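Pipes all over the table again

I have been completely taken over by white pipe this August, and I couldn't be happier about it! It started when Noémie Besson showed me the drying rack she built for her pressed herbs - tall, light, no tools except a saw - and I went home and cleared my worktable the same evening.

The plan is a freestanding rack for the hallway, with two uprights and a low base that runs off to one side so it can tuck behind the shoe bench. I bought 13 short pieces and a bag of joints, and I cut the longest upright to 80 inches, then stood there grinning at it like I'd raised a flagpole.

First lesson, cover the table. I used to skip this and I still have the scratches to prove it. Now I put a white sheet down on one side and black plastic over most of the rest, and I let the plastic hang well over the front. Small parts are so much easier to spot against the dark, and when I'm done sawing I just gather the whole thing up and shake it out over the trash can.

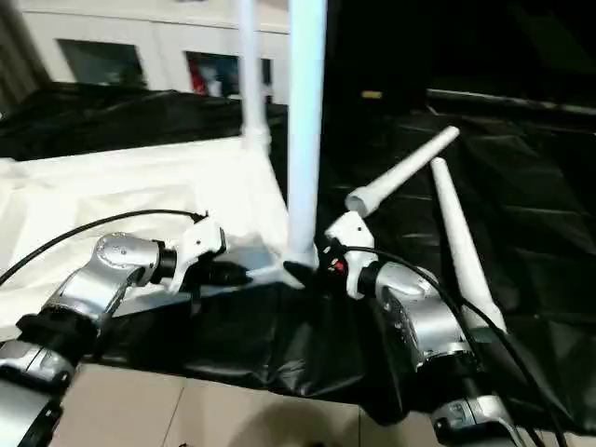
The second lesson came from Perrine Leclerc, who has built a lot more of these than I have. Start at the base joint! I'd been putting my uprights together first and then wrestling them into the bottom, and of course the whole thing swung around and knocked my coffee over. Push the low pieces together flat on the table, get the joint good and snug, and only then add height. Give the pipe a little twist as it goes in (a quarter turn is plenty).

I'm leaving everything unglued for now. Perrine glues hers after 20 minutes of fussing, but I like being able to change my mind, and I've already shortened the base by 5 inches to clear the door.

Next up is the crosspiece, and then hooks. I found some lovely plain ones at Pellero and I'm going back for more before I drill anything.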